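Edance School of Craft and Design
Professional Practice for Makers
Unit 4 Handout: Preparing Small Objects for Exhibition

Read before the session. Students should bring one finished piece to class, together with any packing material they already own. The seminar follows the lecture directly and is held in the Clostgate workshop on the ground floor.

4.1 Scope of the unit

Unit 3 dealt with selecting work and approaching a venue. Unit 4 begins at the point where a piece has been accepted and ends when it is back in the maker's hands or has been passed to a buyer. The unit covers the condition record, the object label, the choice of support, and the loan agreement. Insurance is mentioned only where it affects the loan agreement and is treated fully in Unit 6.

For the purposes of this course, a small object is one that a single person can lift safely with two hands. The category includes carved boxes, turned vessels, cast figures, jewelry shown outside the body, small assemblages and woven forms. It excludes wall-hung textiles and furniture, which have separate requirements for fixing and floor loading.

Students who have shown work only at fairs should note that the practice is different. At a fair the maker is present, can answer questions and can correct the position of a piece during the day. In an exhibition the work stands alone for several weeks, and written documents have to carry the information the maker would otherwise give in person.

4.2 The condition record

A condition record states what an object is like on a given day. It is made before the object leaves the studio, checked on arrival at the venue, checked again before return, and signed each time by the person who carried out the check. All four stages use the same sheet.

The record should contain:

Title, maker and year of completion
Materials, in the order of their prominence
Overall dimensions, given as height, width and depth
Weight, if the object is to stand on glass or on a bracket
Marks present at the time of making, such as tool marks, knots, firing cracks or joins
Marks that have appeared later, with their position
Photographs keyed to the written notes

The distinction between the fifth and sixth items causes more disagreement than any other part of the record. A hairline crack that a carver regards as part of the timber may be read by a technician as damage. It should be noted in writing and identified as original. If the maker is uncertain when a mark appeared, the record should say so.

Position is best described from a fixed front. Where an object has no obvious front, the maker chooses one and marks it on the photograph. "Left" and "right" then refer to the viewer's left and right throughout. Terms borrowed from pottery (foot, belly, shoulder, lip) may be used for any vessel form, including carved and woven vessels, provided they are used consistently.

Avoid words that give an opinion. "Poor" and "good" are not useful to the next reader. "Scratch, short, shallow, on lip at rear" can be checked against the object by someone who has never seen it before.
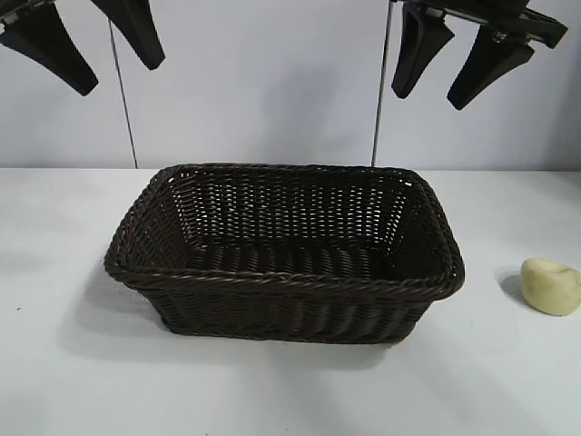

4.3 Photographs for the record

Record photographs are working documents and are kept separate from publicity photographs. They need even light, a plain ground and enough views to cover the surface. Dramatic lighting hides the very information the record is meant to preserve.

The following views are normally sufficient:

Front, back and both sides at the height of the object
One view from above, showing any opening and the interior
One view of the underside
Close views of edges, rims, joins and handles

Edges and rims deserve particular care, as they are touched most often and suffer first. In carved work, the thin ends of the grain are vulnerable. In cast work, look at seams and at any point where a sprue has been removed. In woven or plaited work, look at the places where strands turn, end or are tucked under their neighbors.

Dark objects are difficult. A camera set to automatic exposure will often lighten a dark surface until it looks gray, or lose the interior altogether. Take one exposure for the outside and a second, longer one for the inside, and file both. Glossy surfaces should be photographed again after moving the light, so that highlights do not conceal the same area in every picture.

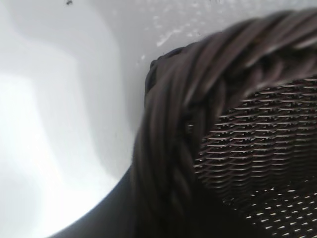 Fig. 1. Braided rim of a dark brown basket, close view.

Files should be named with the object number first and the view second. The Lūse teaching collection uses this system for its 559 catalogued objects, and students will be asked to use it for the assignment. The collection handlist is available in the library and may be consulted without an appointment.

4.4 The object label

The label is the shortest text a maker will write and usually the most widely read. At Zoster Gallery, where students on this course show at the end of the year, the house limit is 60 words for an extended label. A basic label, sometimes called a tombstone label, carries only the following lines:

Name of maker
Title of work, year
Materials
Lender or price, as instructed by the venue

Materials should be named in plain English and as exactly as the maker's knowledge allows. "Pear wood, oil, silver wire" is preferable to "mixed media." Where the species of a timber or the composition of a metal is not known, the general term should be used. It is a matter of professional honesty that a material should not be named on appearance alone. Buyers rely on labels, and in some cases the law gives them the right to do so.

An extended label adds a short paragraph. Students often try to use this paragraph to explain what the work means. A visitor standing in front of a small carved object generally wants to know how it was made, what the form refers to, and whether it has a use. If the label answers one of these questions clearly, it has done its work. References to the maker's training, prizes and previous exhibitions belong in the catalog or on the maker's own page.

Compare these two paragraphs, both written for the same piece by students in an earlier year:

"This work interrogates the boundary between nature and culture through a sustained engagement with materiality and process."

"The seed pod opens along a hidden hinge cut from the same block. The inside was left as it came from the gouge."

The second tells the visitor where to look – and it does so in fewer words than the limit allows. The first could be attached to almost any object in the building.

4.5 Supports, plinths and cases

The support determines the height at which an object is seen, and with it which parts of the object are seen at all. A vessel placed at eye level is read as a silhouette. The same vessel placed at the height of a table is read as an interior. Neither position is correct in general, and the maker should state a preference in writing before installation begins.

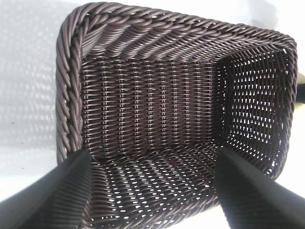
Venues commonly hold a stock of plinths in a few fixed sizes, and a request for a special height may be refused on grounds of cost. It is therefore sensible to give a preferred height and an acceptable range. Where a piece must be seen from all sides, this should be stated on the loan form, since a gallery plan is often drawn up well before the work arrives.

Objects with a narrow base may be secured with museum wax or with a concealed pin. Wax should be tested on an area that will not be seen, and it should not be used on unsealed wood, on unglazed clay or on any fiber. Pins require a hole in the plinth and, in most cases, the consent of the venue. Objects lighter than the air currents in the room (paper and feather pieces are the usual instances) must be placed under a cover or fixed.

Light levels should be agreed upon for dyed, stained or painted surfaces. Some timbers darken on exposure and others fade, and a piece shown beside a window for a month may return visibly changed on one side. Turning the object halfway through the exhibition is a simple remedy, but it must be written into the agreement or it will not be done.

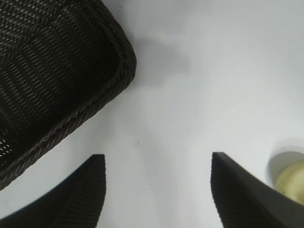
Fig. 2. Basket, detail of interior weave and rim.

4.6 The loan agreement

The agreement sets out who is responsible for the object and during what period. The phrase normally used is "nail to nail," meaning from the moment the object leaves its usual place until the moment it is returned there. Some venues offer cover only while the object is on their premises. In that case, transport is at the maker's risk unless other arrangements have been made.

Before signing, check that the agreement states the following:

The agreed value of each piece
The party paying for transport in each direction
The party permitted to open cases and handle the work
The rate of commission, if the work is for sale
The date by which unsold work will be returned
The procedure in the event of damage

The agreed value should be the full retail price. Makers sometimes enter the cost of materials in the hope of appearing modest, and then find that a claim is settled at that figure. In the sample agreement discussed in the lecture, a pair of carved boxes is valued at $2000 and a small cast figure at $169. Students should be ready to comment on how the two values would affect packing and transport.

Commission is calculated on the sale price before tax unless the document says otherwise. Discounts offered by the venue to regular clients should be borne by the venue, or shared by prior agreement.

4.7 Seminar task

Working in pairs, exchange the pieces you have brought. Complete a condition record for your partner's piece without asking any questions about it. Then compare your record with the maker's own account, and mark every point at which the two differ. Allow 30 minutes for the record and 10 for the comparison.

Gloves are provided for polished metal and lacquer. Clean, dry hands are preferred for wood, clay and fiber, as gloves reduce grip and can catch on loose ends.

4.8 Assignment

Submit a complete exhibition file for one object of your own making. The file consists of a condition record with keyed photographs, a basic label, an extended label within the Zoster limit, a statement of preferred support and light level, and a completed loan form. Blank forms are available from the course office.

Files are due in March. Late files are accepted only with a signed extension. Work intended for the Zoster exhibition cannot be collected from the school until the file has been passed.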